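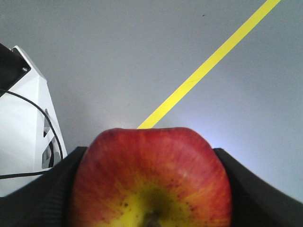
Figure 6. A bicoloured apple seen from the calyx end, with deep red over the upper part and sides and yellow to olive-green at the base.

4.2 Skin colour as a guide to ripeness

Growers' handbooks often tell packers to judge a bicoloured apple by its ground colour, the yellow or green that shows where the red is thin. We are less sure than the handbooks. The fruit in Figure 6 shows the difficulty well enough. The red breaks into fine streaks, passes through orange and ends in yellow and olive-green near the calyx, with dark speckles crowded over the paler skin. Which part of this is the ground colour? Two of our graders would take the yellow, a third the green, and each could defend the choice.

Leite reported close agreement between ground colour and starch score in 200 apples, but all of them came from a single orchard and were picked in the same September. The Clulell trial, with 800 fruit, found a much weaker link, and it disappeared altogether once heavily shaded fruit were left out. We do not think the second result settles the matter either, as the starch readings were made by eye.

In our own set, 49 apples were given different grades when the same grader saw them again after lunch. Most of these had speckling like that in Figure 6 – small, dark and dense around the calyx – and it is possible that the lenticels make the skin between them look yellower than it is. We did not test this. Until someone does, grades based on the calyx end alone should be read with care, those in the Trondus scheme included.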